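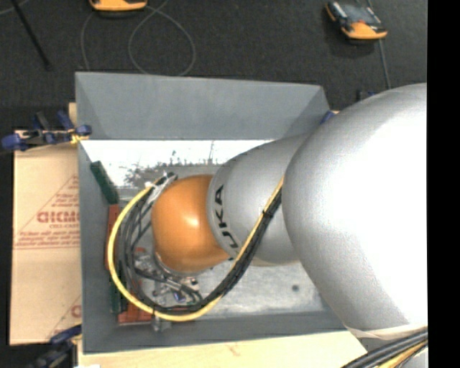

Rondano Bin Picking Package

Rondano is a gripper and software package for clearing mixed parts out of an open bin. It mounts on an industrial arm you already own and runs from the Claltusen controller.

What it does well: rigid parts, one at a time, from a bin with sloped sides. In our shop trial it ran 300 picks on plain blocks and needed a person 5 times, mostly for pieces standing tight against a wall or in a corner.

What it can't do yet: bags, cloth, tangled cords, or anything that changes shape when you grab it. Sorting a toy box is close – folding laundry is not. If your line depends on soft goods, wait for the Tritetia fingers, which are still in testing.

Specs
Rate: 144 picks per hour
Gripper weight with hoses: 62 ounces
Bin: must be clamped or bolted down

Cables and hoses are sold separately. Leave slack at the wrist joint, and check the ties every shift.

Sold and serviced by Yeoman. Lead times are on the order form.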